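Collecting demonstrations: notes for session 5
Robot Learning practical, Teklow teaching lab

Before we start

Last time we finished with the policy that reached for the right thing and then closed its fingers on thin air. Several of you asked afterwards whether a bigger network would have fixed it. I don't think so, and today is my attempt to talk you round. My money is on the data! We spend two sessions on gathering examples, which some people find dull and I find the most interesting part of the whole course (I know, I know).

If you missed the set-up session, you need the simulator installed and your Citusari login working. Citusari is where we store everything you record. If the login fails, check you're using the course account and not your ordinary one — this catches a few people every year, and it has caught me.

What counts as one example

A demonstration, or episode, is one go at one task from start to stop. You drive the two arms, the simulator writes down what the cameras saw and what you told the joints to do, and you press stop. You then mark it as success, failure or bin. The learner gets the first kind for now. Failures we keep for session 9, so please don't delete them, however ugly. Bin is for things like the phone ringing halfway through and you walking off.

The room we're using is called Skerkard. It's a cluttered little room, with things on a white table and more things along the side, and I like it because the arms have to reach past objects you don't care about to get at the one you do.
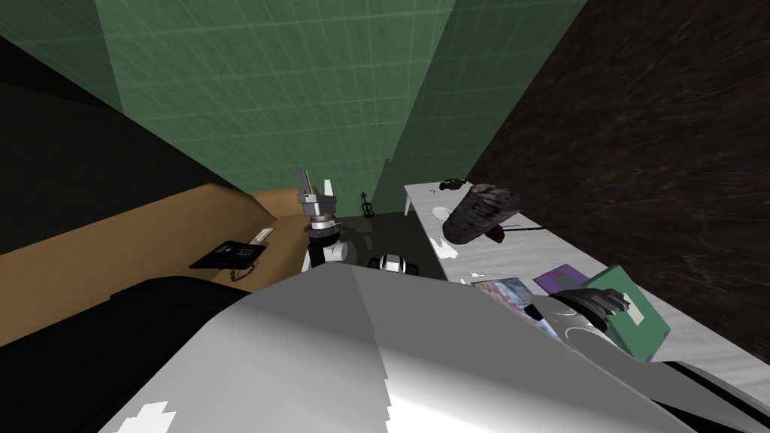
Fig. 1. Skerkard, over the robot's body: one gripper open near the corner, books on the table to the right.

Writing the instruction

Every episode carries a line of text saying what was done. Write it before you drive. If you write it afterwards you'll describe whatever happened, and that's a different thing from what you meant to do. "Pick up the purple book" is fine. "Pick up the book" is a nuisance in a room with several books, unless your task really is "any book will do", in which case say so.

Keep to the words an ordinary person would use. One group last year labelled everything by the asset names in the simulator's files, and their model was then completely lost when I typed in a normal sentence. Mixed wording is good, by the way. If your partner says "put down" and you say "place", leave both in.

Moving things about between episodes

This is the bit that gets skipped when people are in a hurry. If the book starts in the same spot every time, the learner can do very nicely by ignoring the cameras and replaying the same swing of the arm. Your numbers will look wonderful until I nudge the book sideways.

So shuffle. Use the randomise button, but do look at what it gives you, as it sometimes drops an object where neither arm can get to it. Turn things as well as sliding them. A flat book square to the table edge and the same book at a slant ask for quite different wrist angles, and you'll feel that in your own hands when you drive.

Change the starting pose of the arms too. Five or so starting poses would be lovely, but two is the least I'll accept.

Which camera to drive from

You get a view from above the robot's body and a view from the gripper. Most people drive from the upper one, and for the long reach across the room that's sensible. For the last little bit, switch. From above you can't judge how far the fingertips are from the thing you're after, and you'll either stop short or shove it.
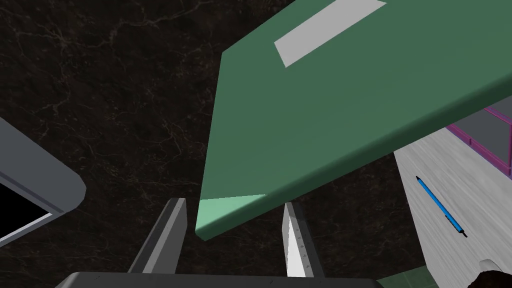
Fig. 2. Gripper view: the two fingers, with the tilted green board just beyond their tips.

The gripper view is odd at first. Up is wherever the wrist happens to be pointing, so the whole room swings round when you roll it, and objects get chopped off at the sides. Give it ten minutes of free play before you record anything. I'd also ask you to watch the gap between the fingers and forget the rest of the picture for a moment, which was the tip that finally made it click for me.

One more thing on cameras. The learner sees only what the cameras see. You may have been staring at the room for an hour and know perfectly well there's a pen behind the board, but if no camera shows it at that moment then your clever detour round it looks like a random wobble. Try to act on what's in view. If you need to look, move the wrist and look, and let that be part of the episode.

Speed and pauses

Drive at a steady, slightly boring pace. Fast driving gives big jumps between one recorded step and the next, and very slow driving fills the episode with steps where hardly anything changes. Long pauses are worse than either! A model trained on people who stop to think will learn to stop, and it won't have any thoughts to get on with while it's stopped. If you freeze for more than a breath or two, restart. 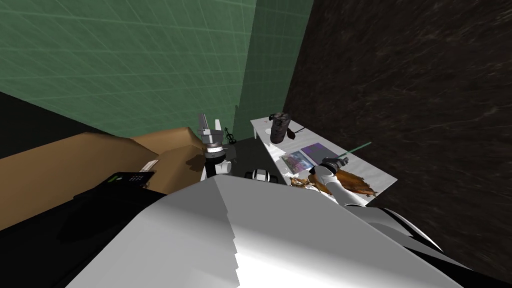
Two arms make this harder. While you're busy with the right one, the left is still being recorded, and it's very easy to leave a thumb resting on the stick so that it drifts. Decide at the start what the idle arm is doing. Parked is a perfectly good answer. If it's parked, park it the same way for the whole batch, and put that in your notes. If you're using both, work in pairs with one arm each for the first few goes, and talk to each other out loud (the noise in the lab is fine, I promise).

Watch the table edge as well. Things that stick out past it are easy to catch with a forearm when your eyes are on the fingers. A knock doesn't automatically spoil an episode. If you recover and finish the task, mark it success and add the word "bump" in the comment box. Recoveries are gold, frankly, and a set with none in it tends to fall apart at the first small slip.

How many do we need?

The question I'm asked most. The shared pool for the course stands at 4,000 episodes, built up by earlier groups, and you'll train on that plus your own. Your own set can be small. I'd much sooner have a modest pile with varied layouts and honest labels than a mountain of the same grab.

Checking somebody else's set

Swap with another pair before you upload. We use the Ndung'u sheet for this, same as in the vision module, and you'll find blank copies in the course folder. Play the episodes back at double speed and ask yourself these as you go:

Does the instruction match what the arm went for?
Does the gripper start open or closed, and is that the same as the notes say?
Is the target in at least one camera view at the start?
Are there long stretches where nothing moves?
Would you have marked it success?

That last one causes arguments, and I want you to have them. If a book ends up half on another book, has it been "put on the table"? Agree a rule between you, write it at the top of your sheet, and then go back and apply it to the ones you'd already marked.

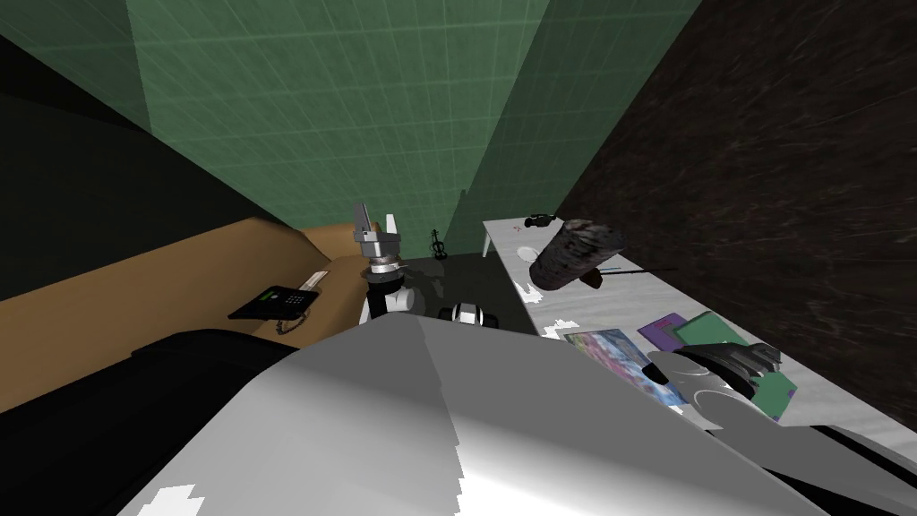
Page last changed: September

For next time

Upload your set to Citusari with the sheet attached. Name the folder with your pair number and nothing else, as the script that collects them falls over on spaces. We'll train on everything in the first half of the session and spend the second half poking at the results, so bring one layout you think will break another pair's model. Be mean about it.

Reading is the short chapter on imitation in the course pack. Skip the proofs on a first pass, but do read the part on how small errors pile up over a long episode — we'll lean on it heavily in session 9, when the failures come back out of the cupboard.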